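Cookware Board > Pots and Pans > Care and Repair

Thread: Glass lid no longer seats on nonstick saucepan - rim or lid?
Views: 2,712

hobline
Posts: 1,105
Looking for measurements or a method, preferably both. I have a small nonstick saucepan with one long plastic handle, sold with a glass lid with a steel rim. Until last month the lid dropped in and sat flat. It now rocks on a line running from the handle to the opposite side, and steam leaves at two points instead of through the vent. The pan has not been dropped by me. It has been stored with the lid inverted inside it and another pan stacked on top.

Two questions.
1. How do I tell whether the pan or the lid has gone out of round?
2. If it is the pan, can a nonstick aluminum body be pushed back without cracking the coating?

I don't want to buy a universal silicone lid. I have one and it tips the pan.

tarn_w
It's the pan. Tempered glass doesn't creep. The steel band can be dented, but if it were bent enough to rock you would see a gap between band and glass. Look at the inside of the band with a flashlight.

Measure the pan opening across the handle line, then at ninety degrees to it. Inside edge to inside edge, same depth both times. If the two numbers differ, there's your answer.

hobline
No visible gap at the band. I don't own calipers large enough.

tarn_w
Two strips of stiff card. Overlap them, slide them apart inside the rim until both ends touch, clip them together with a binder clip. Turn the assembly ninety degrees. If it binds or falls loose, the opening is oval. You don't need a number.

Dunmore Kettle
The card method works but I'd do the flatness test first, as it takes less time. Put the lid alone on a surface you know is flat, rim down, and press opposite points in turn with one finger. Go all the way around. If it rocks there, the band is bent or has lifted. If it doesn't rock there but does on the pan, it's the pan.

Do not use a kitchen counter with a seam in it. Do not use a wooden cutting board of any kind.

Venau
Moderator
Moved from General. Please keep cookware fit questions in Care and Repair.

pell_grant
I disagree that it must be the pan. I had the same symptom on a Gilbert saucepan and it was neither. Starch and oil had baked onto the ledge just inside the rim, mainly on the side away from the handle, where it boils over. The deposit was the same color as the coating and I only found it with a fingernail. Soaked it, wiped it off, lid sat flat.

tarn_w
A deposit would have to be fairly thick to make a lid rock.

pell_grant
It doesn't. These lids have very little overlap. A small high spot on one side is enough to lift the band off the opposite ledge. Check the seat before anyone starts bending anything.

Dunmore Kettle
Agree with the order: clean, then flatness, then roundness.

hobline
Cleaned the ledge with hot water, dish soap and a nylon brush. Some brown residue came off on the cloth. Rocking is reduced and still present. Flatness test of the lid on a glass shelf: no movement at any position. So the lid is fine and the pan is suspect.

Card test: clipped along the handle line, then turned. It is loose at ninety degrees, so the opening is wider across than it is along the handle. Slightly.

tarn_w
As I said.

pell_grant
You also said it wasn't dirt, and half of it was dirt.

Olaton
What is holding the handle on? Riveted, or a single stud with a screw through the grip? It matters for the repair. On a welded stud the wall is stiffest right at the attachment and the body will move everywhere except there. If you push on the handle as a lever you will break the weld or crack the plastic before you move the rim.

hobline
Single stud with a short metal sleeve, then the plastic grip. No rivets inside.

Olaton
Then leave the handle out of it completely. Turn the pan so you are pressing on the two sides of the wide axis, palms flat, thumbs off the rim. Pad with a folded dish towel. Press, release, test with the lid, repeat. Small increments. Thin aluminum springs back, so you will have to go a little past round to end up at round.

Pan at room temperature. Don't heat it first. People recommend that for bare aluminum and it is wrong for a coated pan.

Katia Bassi
I repaired and re-handled cookware for a hotel supplier and would advise against pressing a coated pan at all unless the deviation is really small. The coating will stretch a bit with the wall, but the rim is where it is thinnest and most knocked about. If it has any chips at the edge, bending will extend them. Inspect the whole rim under a strong light first. If you find bare metal, stop and live with the leak. A saucepan that leaks a little steam still boils potatoes.

Olaton
I've pressed a dozen of these and never lifted a coating.

Katia Bassi
I've seen it lifted more than once. Usually it doesn't show on the day. It shows after several weeks of washing, as a fine line following the bend. We can both be right, depending on the pan.

Vesitz
Question on the side. Does the direction of the oval tell you the cause? Hobline's is wide across and short along the handle.

Dunmore Kettle
Usually. Short along the handle suggests load or impact on the rim opposite the handle, so a fall with the handle up, or being jammed lengthwise into a drawer with the handle against the back panel. Stacking load with a lid trapped inside would normally be more even. I would look at the drawer.

hobline
It is kept in a drawer. The handle does touch the back when the drawer closes.

Dunmore Kettle
There you go.

pell_grant
One drawer doesn't prove it. The pan may have come out of the box that way and the dirt made it noticeable.

hobline
Possible. The lid was flat when new, but I never did a card test on it then.

Vesitz
For comparison, mine is the same general type: dark body, blue plastic grip, short metal connector, clear lid with a steel rim. I keep lid and pan apart for the reason given above. I set them out side by side before doing the card test. 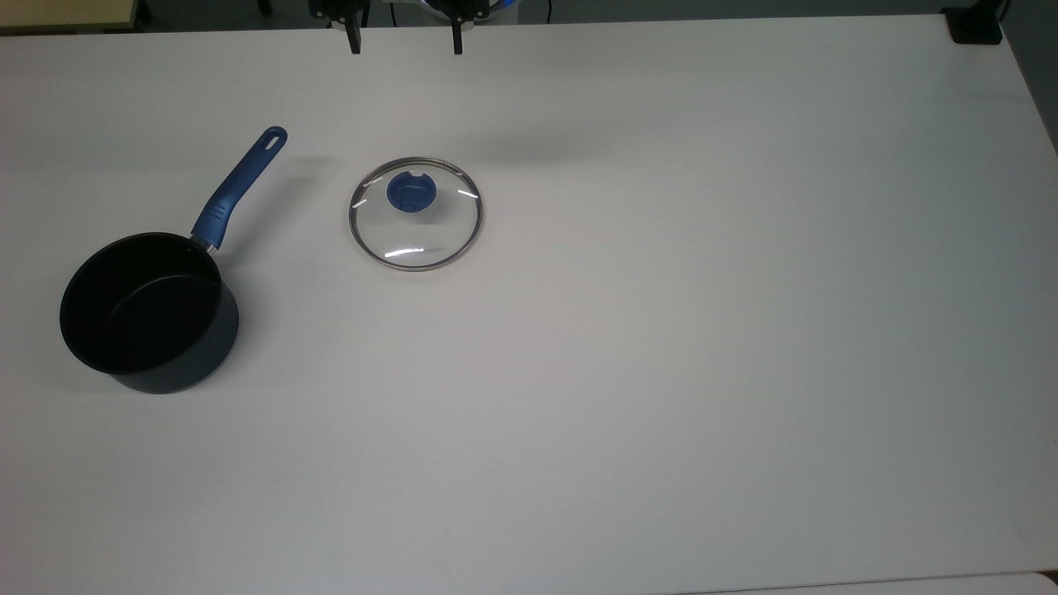

Saucepan with its glass lid off, on the white table.

Result: the cards turn freely through the full circle with even contact. Lid sits flat, no rocking. Mine hangs from a hook by the slot in the handle and has never lived in a drawer. That is one pan, so take it as one pan.

tarn_w
Useful. Did you try the lid in several orientations? A round lid on a round pan should behave the same wherever you start.

Vesitz
Four positions, a quarter turn each. No difference.

Katia Bassi
That is a test hobline should run as well. If the rocking stays fixed relative to the handle as the lid is turned, the pan is confirmed. If it moves around with the lid, the flatness test was wrong and the glass shelf has a bow in it. Shelves do sag.

hobline
Ran it. The rocking line stays on the handle axis in all four positions. Pan confirmed.

Rim inspection: no bare metal found. One light scratch on the inner wall, well below the ledge. I will try pressing, small increments, towel on both sides.

Katia Bassi
Check with the lid after every press. Stop when it is good enough, even if the cards still say it isn't round.

hobline
Update, 2026-04-02. Five presses, lid checked each time. No change after the first two, a small change after the third, and after the fifth the lid rocks only if I push on the edge deliberately. Card still slightly loose at ninety degrees. I have stopped there. Boiled water for ten minutes with the lid on: steam at the vent, and a little at one point opposite the handle. Coating looks the same as before under the same lamp.

The pan now goes in the drawer diagonally. The lid stands on edge in the rack with the baking sheets.

Olaton
Good result. One more press would get you the rest.

Katia Bassi
Leave it.

pell_grant
Leave it, and clean the ledge every few washes.

Vesitz
Can you post again in May about the coating? I'd like to know whether the fine line turns up.

hobline
Will do. Same lamp, same spot on the counter.

Venau
Moderator
Leaving this open for the follow-up. The card strip method has been copied to the Measuring sticky.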